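Planning the money before the machine

Interview with Carola Kasten, who plans equipment for the Sutcliffe care houses

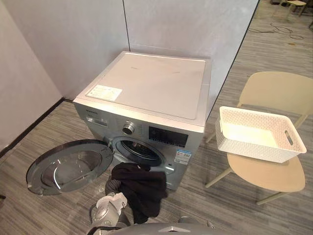 Etornam Aryee wrote to us after the November issue that his own house had been given one year of budget for a robot in the laundry, and that the year was over before the contract was signed. He wanted to know how other houses do it. We brought his letter to Carola Kasten and asked her to begin there.

"One year is too short," she says. "I made the same mistake. You think you are buying a thing, so you put it in the budget like a washing machine. But a washing machine you plug in. With a robot, the first months go to floor plans, insurance and meetings with the people who do the laundry today."

She has divided her plan into two budget years. In the first one she pays only for a trial and for changes in the room. The purchase stands in the second, and it can still be taken out. Her director did not like this at the beginning, she tells us, because an open line in a budget looks like a person who cannot decide.

Two suppliers made an offer, Uretti and Sotent. The offer from Uretti was lower on the first page. Carola Kasten read both to the end, with a pencil, and made a table of everything that would be paid again every month. Service from Uretti would cost 619 dollars a month, and spare grippers were not included. Sotent asked for more at the start and had the grippers inside the service price.

"Ask what wears out," she says. "Ask it in writing. The fingers touch cloth all day, and somebody must replace them. I asked also how long we wait for a technician. One company answered in hours and the other one answered with a brochure."

She does not want to say which company sent the brochure.

We spoke also about the work itself. In her houses, nearly 100 loads are washed in a week, and most of them are towels and dark work clothes. She timed the people first, before any supplier came with numbers of his own. Loading took less time than she had expected. Sorting and folding took much more, and neither of the two offers covered folding.

"So I had to go back to my director and say, the saving is smaller than I wrote. It was not a nice afternoon. But in the second year he would have found it himself."

What about the staff? Tamsin Katene leads the laundry at the Wonard house and was against the plan. Now she sits in the meetings, and she has put nine conditions on paper. Carola Kasten has them in the folder. The first says that a load can always be done by hand without calling anybody. Another asks that the baskets stay at a height that is good for people too.

"I have accepted eight," Carola Kasten says. "The last one is about the radio, and we are still discussing."

The decision on the second part of the money is planned for the spring. Until then she keeps both offers valid, and this also had to be negotiated, since Sotent wanted to close its price at the end of the year. She asked for a longer date and received it by e-mail on 6 January 2020. She printed the e-mail and put it in the folder behind the conditions.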